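Stelaseo Forums > Simulation & Virtual Cells > Drawer cell: gripper faults after the June update

drawer_denier
Posted 7:12 am

I look after one simulated cell. One arm, one cabinet, one drawer. It has been stable since I inherited it, which I took to be my doing. Then I pulled the June update and now the arm takes hold of the drawer handle and the handle buzzes like a doorbell. After a few seconds the physics gives up and the drawer leaves for another county.

I ran 2,000 open-close cycles overnight. 1,462 finished clean. The rest ended with the drawer somewhere it should not be. Same scene file as before, same controller, and I have touched nothing. (I have touched the solver step size. I put it back.)

Things I've tried:
Lower grip force. Buzzes quieter, then slips.
More friction on the fingertips. Buzzes louder.
Restarting. Felt good, did nothing.

marl_pit
Posted 7:40 am

Check the collision shape on the handle. The update turns convex hulls back on for anything without an explicit setting. If your handle got hulled, the gap behind the bar is now solid as far as the physics cares, and your finger is trying to live inside it.

Gusgate
Posted 8:05 am

Disagree, or at least I'd look at drawer damping first. We had the same buzz at Betton on a cell with a plain knob, no gap to fill in. Joint damping on the slide had been reset to zero. Put it at 40 and went to lunch.

marl_pit
Posted 8:11 am

40 what?

Gusgate
Posted 8:14 am

40 in the box where the number goes.

drawer_denier
Posted 9:26 am

Damping is unchanged on mine, I diffed the file. Current state of the cell, for whoever likes looking at other people's cabinets:

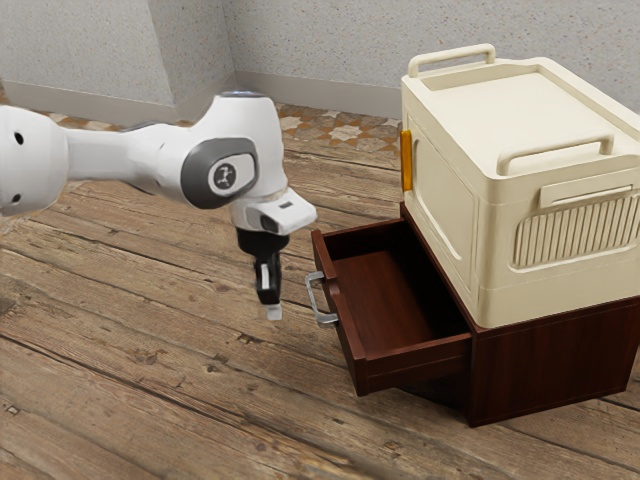

Collision settings were next on my list, so I turned on the debug overlay and went through the cabinet one body at a time. Marl_pit gets the first point. The handle had no explicit setting and was wearing a hull like a winter coat. With that bar standing off the drawer front the way it does, there should be clear air behind it, and the physics had a brick there. I set it to convex decomposition and reran 102 cycles. No buzz. But the drawer still jumped on a few of them, always near the end of the close, so I am not done.

Rania Matar
Posted 10:02 am

Is that crate a dynamic body? It's big and it covers most of the cabinet top. If it isn't fixed or asleep, you're resolving contact between it and the cabinet on every step, and when the drawer hits its stop the whole pile gets a kick. Make the crate static for a test run.

Gusgate
Posted 10:09 am

Or raise the damping.

Bataineh
Posted 10:31 am

I'd argue against making it static. If the crate is meant to be part of the task, you're hiding the fault, and it'll be waiting for you when you switch it back. Check its mass instead. The importer fills in mass from volume when the field is blank, and a solid block of default-density anything is heavier than your cabinet wants to hear about.

Rania Matar
Posted 10:38 am

For a test run, I said. You find the fault and then you put it back.

Bataineh
Posted 10:41 am

That is what we said about our conveyor. It has been static for two releases.

drawer_denier
Posted 1:55 pm

Did both, in that order, so you can each feel listened to. Crate static: no jumps. Crate dynamic again with the mass field filled in by hand (it was blank, Bataineh): also no jumps. I also pinned the cabinet base to the floor — I had assumed it was pinned, and it was just sitting there being polite.

Left to do: set explicit collision shapes on everything so the next update can't have opinions, write the settings into the scene notes, rerun the full 2,000 tonight.

marl_pit
Posted 2:03 pm

Look at the drawer body too while you're in there. A hulled drawer is a drawer with a lid. You won't notice until somebody asks the arm to put something in it.

drawer_denier
Posted 2:20 pm

It has a lid. Fixing.

Gusgate
Posted 2:47 pm

What's your damping at?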